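把老农舍的颜色搬进公寓:与软装设计师斯文娅·拉特延聊“河谷风”

和斯文娅·拉特延(Svenja Rathjen)约在她位于普米尔布里奇(Pumirbridge)的工作室见面,我迟到了十分钟,她正跪在地上,把一堆布样按深浅排成长长一条,从灰白一直排到近乎墨色的绿。她没有站起来,只是朝我招手:“快来看,这两块放在一起是不是特别好?昨天我还觉得它们打架呢!”

这大概就是她给人的第一印象:一个做了多年室内软装、看到两块布搭得好仍然会兴奋的人。今年一月她推出了自己的色彩与织物系列,取名“沃克利”(Warkley),名字来自她外婆住过的河谷小村。喜欢的人把这种风格叫作“河谷风”,她听了总要笑:“我可没打算发明什么风格,我只是想念那栋房子。”

那栋房子在她的描述里很具体。石灰墙,厚得可以坐进去的窗台,厨房的门漆成一种发灰的绿,楼梯下面永远挂着雨衣。最让她难忘的是光线。“河谷里早上有雾,光是慢慢进来的,所有颜色都要等一会儿才醒。我后来给客人选墙漆,总会想起那个过程,会问他们,你早上几点在这个房间里?”

我问她,这样的东西搬到城里的公寓,会不会显得刻意。她想了想,说会,而且她自己就失败过。头一个项目里,她把外婆家有的东西几乎全塞了进去:做旧的柜子、粗陶罐、亚麻帘子、铁艺灯。“客人很客气,说很有气氛。过了半年我再去,罐子全收进储藏间了。我一点也不怪她,那么小的客厅,扫地都绕不过去。”

从那以后她改了做法,先定墙和地,再定布,家具能留就留。乡村味道由颜色和手感来担,深色的、线条干净的家具反而能让整间屋子沉下来。她说起黑色时语速明显快了:“很多人怕黑色,觉得乡村就该是原木色和奶油白。可你去看老农舍,炉子是黑的,门闩是黑的,窗框常常也是深色的!一点黑都没有的房间,看久了会飘。”

她的搭档乌穆特·切廷卡亚负责织物,两个人为了一种蓝色争了整整一个冬天。切廷卡亚想要更冷、更像水面的蓝,拉特延坚持要加一点灰。最后他们染了27块小样,贴在工作室朝北的墙上,每天路过都看一眼,谁也不许在上面做记号。“到后来我们选了同一块,”她说,“他到现在都认为是他赢了。”

那块蓝现在叫“奥拉尔”(Oral),是系列里卖得最好的颜色,靠垫、帘子和桌布都有。切廷卡亚中途端着茶进来,听到我们在聊这个,补了一句:“是我赢了。”说完又出去了。

聊到格纹,拉特延从架子上抱下来一大摞样布。她对格子的大小很讲究:小格子远看会糊成一片色,适合大面积的帘子;大格子有精神,用在小物件上就够。她不主张一个房间里用三种以上的花纹,但对“配套”二字也没有好感。“帘子、靠垫、床品都是同一块布裁出来的,那是样板间。家里总该有一两样东西是从别处来的,亲戚送的,旅行带回来的,或者就是旧的。”

预算也是她很愿意谈的话题。沃克利的亚麻帘布每米566,棉麻混纺的便宜些。她知道这对不少人来说并不算小数目,所以常劝客人只把好布用在手会碰到的地方:椅垫、床头、窗边。至于墙面,她推荐从一面墙开始试,刷完住上两个星期再决定要不要继续。“涂料最宽容了,不喜欢就再刷一遍嘛。”

她还有一个办法,叫“500法则”,听起来像减肥食谱,其实很简单:换季时给自己500的预算,只准买布做的东西,不准买摆件。她自己坚持了好几年,家里攒下满满一柜子布,夏天和冬天各换一轮。“换完那天心情特别好,像搬了一次家,又不用打包!”
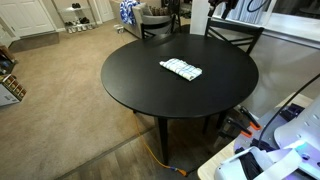
伊尔根·巴伊拉姆读过这篇访谈的初稿后来信说,她家去年照着拉特延的思路改过,最费工夫的是灰绿色的墙:白天好看极了,一开灯就发闷,后来把灯泡换成暖一些的色温才顺眼。她建议大家试色时一定要在晚上也看一遍,还要把帘子拉上看。

我把这段话转给拉特延,她立刻回了电话,声音很高兴。“她说得太对了!我应该把这一条印在色卡背面。”她解释说,灰绿里的灰在不同灯光下偏得厉害,她现在去客人家,包里都会带两只灯泡,一只偏暖,一只中性,当场拧上去比较。有一次拧到一半跳了闸,大家摸黑聊了半小时外婆家的菜园,那单后来还做成了。

下一步她想做地毯。样品正在一家叫鲁尔托(Rulto)的小织造坊里打,用的是没有染过的羊毛,深浅全靠羊本身的颜色。萨阿黛特·克尔姆泽居尔在那边管织机,拉特延每隔几周就去一趟,回来时衣服上全是毛。首批地毯定价2997,尺寸只有一种,放在床边或者沙发前都合适。她还拿不准要不要加流苏。“我喜欢流苏,可我家的猫也喜欢,这就有点麻烦了。”

临走时天色暗下来,她又蹲回地上去看那一长条布样,把最深的绿往前挪了两格,歪着头看了一会儿,再挪回去一格。我在门口穿外套,听见她喊切廷卡亚过来看。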